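Search this site
Enter keywords
Go
News | Press releases | Cadbridge

Print this page | E-mail this page

Jivport opens its Cadbridge test rooms for a day of robot handling demonstrations

CADBRIDGE, February. Jivport, which develops control software for robotic hands, held an open day at its Cadbridge site this month. Visitors from catering supply, care home management and further education attended in two sessions, with a combined attendance of 219. The programme covered grasp control, simulation testing and the transfer of simulated results to physical equipment.

The open day is the first the company has held since the test rooms were enlarged. Earlier visits were limited to customers and took place by appointment. Demonstrations ran from 10 am until 4 pm, each lasting 22 minutes, with questions taken at the end of each slot.

Programme

The morning session was led by Kojo Wumbei, head of test engineering. It dealt with the handling of rigid household items: mugs, bowls, plates and lidded containers. These items are used in the company's standard test set because they vary in wall thickness, taper and surface finish, and because mistakes in grip force or approach angle show up quickly.

Mr Wumbei described the order in which a new handling task is prepared. A task is first written as a short plain-language instruction. It is then built in simulation, where object positions, lighting and friction values are varied between runs. Only when a task meets its pass mark in simulation is it moved to a physical rig. The current pass mark is 70 per cent of runs completed without a drop, a collision or an operator stop.

"The pass mark is deliberately set below what a customer would accept," said Mr Wumbei. "It is a gate for rig time. A task that cannot reach it in simulation will use up a week on the rig and we will learn very little from it."

The afternoon session was led by Lama Tarawneh, simulation lead. Visitors were shown tasks being loaded, altered and rerun on screen, and were invited to request changes to the starting layout. Requests included moving an object closer to the table edge and reducing the surface friction of a bowl. Each change was entered at the console and the run repeated in front of the group.

Fustia release

The simulation demonstrations used Fustia, the company's in-house test environment. Fustia holds 55 kitchen tasks in its current release, among them loading and unloading racks, sorting cutlery and placing containers on shelves. Each task has a defined start, a defined finish and a time limit. Results are logged in the same format as results from the physical rigs, so that the two sets can be compared line by line.

Ms Tarawneh said that the present release gives particular attention to contact between the fingers and curved surfaces. Earlier releases treated each fingertip as a single point of contact. The current release uses a contact patch, which takes longer to compute but gives a closer match to rig results when the object tapers.

"Tapered objects were our weak area," said Ms Tarawneh. "With a single contact point the object would turn in the hand in a way we did not see on the rig. The patch model has reduced that difference to a level we can work with."

Rack and mug task

The task most often requested by visitors was rack and mug, in which a mug is to be moved from the tabletop to a dish rack. The rack has two tiers with upright pegs, and the hand must reach its release point without touching the pegs or the back panel.

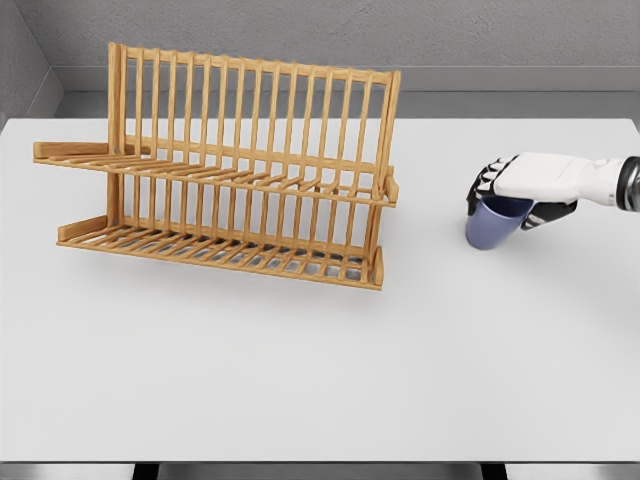

Reading time: 4 minutes

In the rendered view, the mug is held just above the tabletop with its rim tilted up towards the hand, the fingers around one side and the thumb pressing against the lower body. The rack stands empty to the left, across a clear stretch of table. Planning for the task is divided into lift, carry, align and release, and each stage is scored separately.

Omar Mahasneh, controls engineer, answered questions on grip force. He explained that the controller sets a low initial force and raises it only if slip is detected. The upper limit is fixed per object class and cannot be changed by the planner.

Partner comment

Daher, a supplier of dishwashing equipment to commercial kitchens, attended as a project partner. The firm supplies rack dimensions and loading patterns for use in Fustia and will review the next set of tasks before release.

"Rack loading is simple to describe and awkward to specify," said Damilola Olatunji, technical manager at Daher. "Peg spacing, peg height and the order of loading all matter. We were able to see how each of these is entered and what happens to the result when one of them is wrong."

Further visits

Jivport plans a second open day at Cadbridge later in the year, with places for technical staff and college groups. The programme will include wet-surface handling, which was not part of this month's demonstrations. Groups wishing to attend should write to Tamer Mahasneh, visits coordinator, stating the number of places required and any access needs. Slide copies from both sessions are available on request.

Notes to editors

Jivport develops control and test software for robotic hands. Its test rooms are in Cadbridge.

Fustia is used internally and by project partners. It is not on general sale.

Interviews with Mr Wumbei and Ms Tarawneh can be arranged through the press office.

Print this page | E-mail this page

Contact the press office | Copyright Jivport. All rights reserved. | Back to top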